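Reading time: 6 minutes

Section 4: Setting up excess and drivers on your Skirora motor policy

By now you should have a login and a cup of tea. This section covers the two settings people most often get wrong, then blame on the website. Have your rego papers and licence handy before you start. The form times out after 23 minutes and won't save a thing.

4.1 Choosing your excess

1. Open My Cover and pick the vehicle. If you own two of the same colour and model, check the plate.

2. Select Excess. The slider starts at $400 and runs up to $3000.

3. Move the slider and watch the yearly premium change. It updates when you let go, so dragging it back and forth like a DJ achieves very little.

4. Stop at a sum you could pay next week without ringing your mother.

5. Press Apply, then Confirm. They are separate buttons, for reasons lost to history.

Note: A high excess makes for a lovely cheap premium right up to the moment you reverse into a bollard. If the repair costs less than the excess, the bill is all yours.
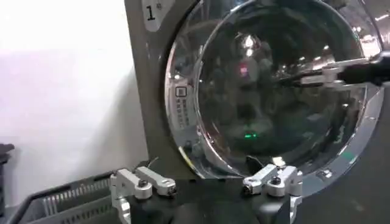
Caution: The basic excess isn't always the whole excess. Young or newly licensed drivers attract an extra amount on top, shown in grey under the slider, where grey things go to be ignored. Read it.

4.2 Adding drivers

1. Go to Drivers and press Add.

2. Enter everyone who uses the car regularly. "Regularly" includes the son who only borrows it for the beach, if the beach happens most weekends.

3. Enter licence dates as printed on the card. Guessing from memory tends to flatter the driver.

4. Declare claims and fines for each person, including the ones they'd sooner not discuss at dinner.

5. Choose the main driver. Pick whoever does the most kilometres, even if somebody else would be cheaper.

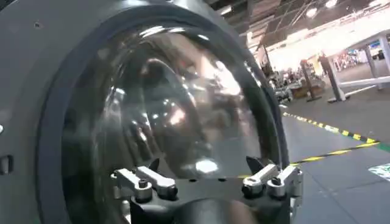 Birker wrote in to say that step 5 cost the household an awkward evening and a bigger premium, but that the claim in December went through without a single question about who had the keys. Fair trade, in Birker's view.

4.3 Moving over from Segura or Metow

1. Find the end date on your old policy. Set the new one to start that same day.

2. Download your no-claim history before you cancel. Old logins have a habit of closing early.

3. Upload the history under Documents, as a PDF. 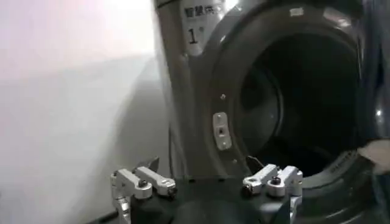
4. Wait for the confirmation email, and look in the junk folder before you phone us.

5. Cancel the old policy in writing and ask about any refund.

Caution: Don't cancel first. A car with no cover is still quite capable of hitting things.

If the Confirm button stays grey, a required field is blank. It's usually the overnight parking address. Go to Section 5 once your certificate arrives.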